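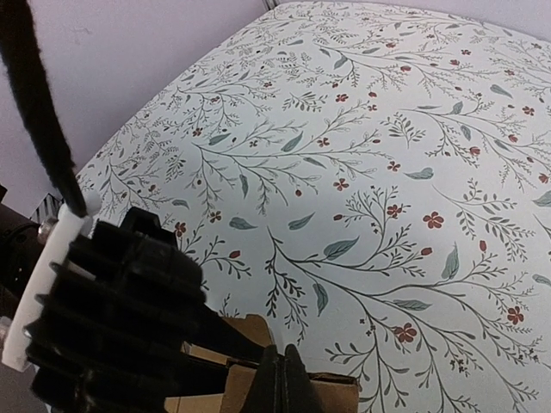 Who should be allowed to change the rules of a recording session once it has begun? Only the person named as session lead on the sheet, and only between episodes, with the change written down before the arm moves again.

Research library > Robotics > Good practice > Section 4

4. House rules for tabletop recording

4.1 Why we wrote them down

When the Pledcombe and Stadberg sites began pooling their recordings under the Skundo project, we were all rather pleased with ourselves, and it took a good while (longer than we care to admit) to notice that the two groups meant different things by nearly every word. An "episode" at Stadberg started when the operator took hold of the controls, while at Pledcombe it started when the gripper first moved. Both habits were sensible enough at home, but side by side they made a muddle of our timing. We spent most of August going back through 251 episodes by hand, and the rules that follow grew out of the notes we kept along the way.

4.2 The surface and the things on it

We ask that the covering of a work surface stay the same for the whole of a session. A patterned cloth is perfectly welcome, and so is a plain one, but a change partway through means a new session sheet. Light deserves the same care. Shadows will wander over a table in any ordinary room, and we don't try to get rid of them, though we do ask operators to note whether the blinds were open or closed.

Cardboard gets a rule of its own. Flaps soften and edges tear with handling, so a box that has been in use for 30 episodes should be looked over, and its state recorded in plain words, before it goes back on the table. Figure 2 is a wrist view of an open corrugated box on a round table, with the torn edge of one flap near the fingers.

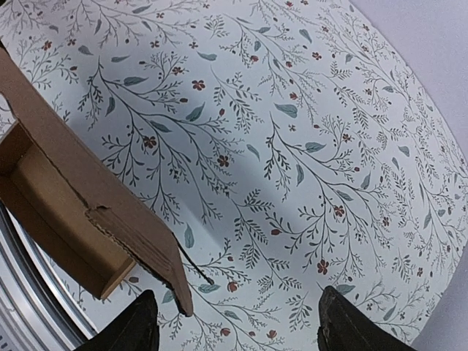
Figure 2. Open box and gripper fingers, wrist camera.

Operators asked us, quite fairly, how close to the rim of a table an object may sit. We settled on a hand's width for the starting position, and no limit at all once the episode is under way, so that awkward moments stay in the data along with the tidy ones. Any object that falls is left where it lands until the arm has been stopped, and the episode is kept and marked as a drop.

4.3 Stopping and starting

The stop button must be within reach of the person nearest the arm, whether or not that person is operating it. At Magagula, our third and smallest site, the button had been fixed to the far side of the bench for neatness, and we're grateful to the team there for moving it the same afternoon we raised it. Speed at the wrist is held to 70 millimetres per second while anyone has a hand over the table. The shared collection now holds almost 3,000 episodes recorded under these rules, and the session sheet still fits on one page.

We use cookies to remember your reading preferences. Accept | Manage settings

Reader comments

benchside_kt: Lovely to see the drop rule in print. Our lab throws dropped episodes away and I've been grumbling over it for ages.

Marlowe77: Does the hand's width apply to round tables as well? We measure from the nearest point of the rim but would like to know what you do.

oatcake: @Marlowe77 we do it the same way, nearest point, and put it on the sheet.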